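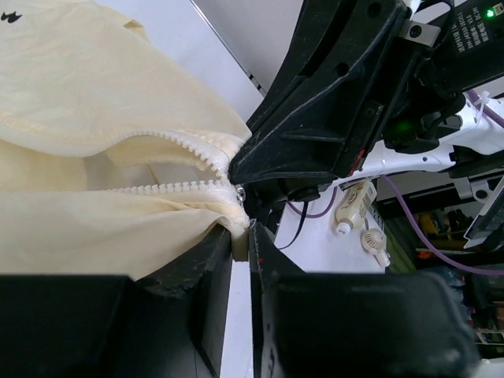
*Figure 1. Plastic zipper with a metal pull on a pale yellow jacket.*

## Why jackets get thrown out: a survey of repair habits

My project asked what people do when a piece of clothing breaks. I handed out a one-page survey in November at the Ramalho community center and got 71 forms back. I left out four because the second half was blank.

The most common problem was the zipper, ahead of lost buttons and torn linings. Most people who had a broken zipper on a jacket stopped wearing it, and only 14 had paid to have one fixed. The usual reason given was price. Several wrote that a new zipper cost nearly as much as the jacket did.

I also talked with Costel Halilović, who runs the alterations counter at Wonis. He said many of the zippers brought to him don't need replacing. When the teeth separate behind the slider, the slider is often worn and can be squeezed with pliers or swapped. Missing teeth are a different matter, and then the whole zipper comes out. He does most of that work on Thursday.

### Problems with the survey

People who visit the center on a weekday are mostly retired, so younger age groups are thin. Question 6 used the word "mend," and some people took it to mean hand sewing only. I would change it to "fix."

The forms and the tally sheet are in the appendix, sorted by age group.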